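Parkuvetti sign with Vimbridge for their next two records

Big news from the music desk this month, and we've been sitting on it since before the holidays! Parkuvetti, the six-piece who closed our fall showcase with that long, gorgeous organ number, have signed a recording and publishing deal with Vimbridge. It covers the next two albums, plus the songs on their self-released debut, which will be back in print in March.

If you only know them from the showcase, go find the debut first. It was recorded in the back room of singer Hala Belhaj's old apartment building, mostly at night, and you can hear the radiator on at least two of the songs. The band pressed 900 copies and sold them from a folding table at shows until they ran out. Used copies have been getting silly prices, so the reissue is very welcome. It adds 20 minutes of music from the same sessions, including an early take of "Custero" with just voice and upright piano.

We caught Hala on the phone on Thursday, between rehearsals, and she was in a great mood. "We kept our songs, that was the part I cared about," she told us. "Vimbridge looks after the publishing for a set number of years and then it all comes home. I read every page of that contract. My mother read every page of that contract."

The new album is called Queiroz and it's already well underway. Hala says the drums and bass are finished, the strings go down next, and the vocals come last (she likes to keep changing words until someone stops her). Two of the songs have been in the live set for a while – the slow one in waltz time and the one with the clapping – and the rest will be new to everybody.
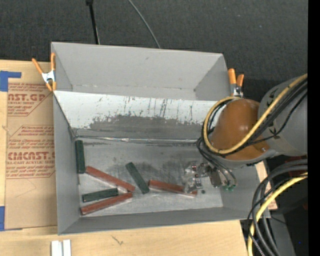 There's a tour to go with the reissue as well, up to 20 dates, mostly small rooms and a few record stores in the afternoon. The full list isn't out yet, but our town is on it, and the band has asked to play with a local opener. If you're in a group and would like to be considered, send us two songs and a line about yourselves. We'll pass everything along to Hala, who wants to listen to all of them herself.

Newsletter readers will get the ticket link a day early. Doors for the local show are at 7, and the band plans to go on at 8:30.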